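Print this thread | E-mail this thread

Nesrin Karakaya
April

OK so a few of you asked what I do all day now that I've moved over to the robot side of the shop. Short version: I teach arms to sort parts by doing the job myself, over and over, through a pair of controllers. Long version is this thread, get a snack.

The job is called kitting at our place. Mixed electronic bits arrive together, and they have to end up in the right bins before anyone downstream can build with them. Boards with boards, little wired cylinders with little wired cylinders, harnesses by themselves. A person learns it before their first coffee. An arm needs me to show it, and show it, and show it.

I drive two arms. Left hand runs the left one, right hand runs the right one, and there's a foot pedal that starts and stops the recording. My first week at the Clindon shop I kept stepping on the pedal when I leaned in to see better. So many demos that stop halfway through a reach!!

Everything I do gets saved: where the joints are, what the cameras see, when the gripper opens and closes. Later it all goes into training and the arm tries to do what I did. Which means it also learns what I did badly. If I hesitate over a bin for two seconds every time, guess who's going to hesitate over a bin.

That one got me early. I have a habit of hovering while I make up my mind (my sister says I do it in front of the fridge too) and the first trained version hovered EXACTLY like me. Very strange feeling, watching a machine be indecisive in your own style.

So now I have a rule, decide first and then move. I look at the parts, pick the one I'm going for, pick the bin, and only then touch the pedal. My demos got shorter and a lot cleaner and the arm stopped dithering.

Here's the kind of table I mean, yellow bins down both sides and the steel tray at the top in the middle:
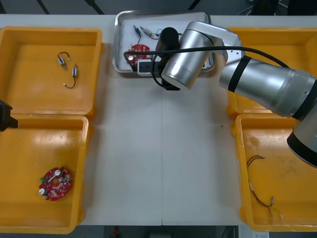

How many demos does it take before the arm can do it alone?

For our sorting job we planned on 1000, and it was picking up the circuit boards decently after the first 500. Harnesses needed the full lot and then more on top.

Let me complain about harnesses for a minute. A circuit board is a nice polite object. It's stiff, it has an edge, it stays where you left it. A wire harness is a wet noodle with connectors on it. You grab the middle and both ends swing. You grab an end and the rest drags across two other parts and takes one of them along for the ride.

What finally worked for me: grab near a connector, lift straight up, wait for it to stop swinging, then travel. Lay it down long ways and let the tail land first. I worked that out with my actual fingers at my kitchen table with a phone charger, then went in and did it with the controllers.

I do that a lot now, by the way. Before I record anything new I do it by hand a few times and pay attention to what my fingers are up to. You'd be surprised how much you roll a thing between thumb and finger without noticing. A two-jaw gripper can't do that, so you have to find the version of the move that doesn't need it.

Other thing I wish I'd been told sooner: mix up the starting layout. I used to set the parts out in the same tidy way every time because I like tidy. Then somebody bumped a bin over by a thumb's width and the arm went confidently for the place where the board used to be. Now I scatter things. I turn boards around, I let wires cross. It pains me but I do it.

And record your recoveries! If I drop something and pick it back up, I keep that demo. If I drop it and it rolls off somewhere silly, I toss it. Stamatopoulos (he runs the training end, we all use last names for some reason) wanted everything perfect at first, and we argued about it through most of a lunch. We tried a batch with my fumbles left in and the arm got noticeably better at second tries. He bought the next lunch.

Physical stuff, for whoever asked about my wrists. They're fine if I take breaks. I record in blocks of 21 demos, then get up and walk to the loading door and back. Why 21? Because I lost count at 20 on day one and it stuck. After 4 blocks I swap out and do labeling for a while, or I get sloppy and start flinging things.

The Culport crew does it the other way, by grabbing the arm itself and walking it through the motion. I tried it when I visited. You feel the weight of everything, it's kind of lovely, but you're standing right there with your hands in the camera's view and you can only really do one arm at a time. For two arms I'll take the controllers.

Somebody also asked if it's boring. Sometimes, sure, around 3 in the afternoon when it's the same little cylinder again. Podcasts help. Anything with a plot doesn't, I get caught up in it and my demos slow way down.

Next up is a Jisthorpe job with much smaller connectors and I'm already nervous about depth. On a screen it's so hard to tell if you're touching a thing or floating just above it. If you've driven arms on tiny parts and have a trick for that, please tell me, I'm reading replies tonight after dinner.

Print this thread | E-mail this thread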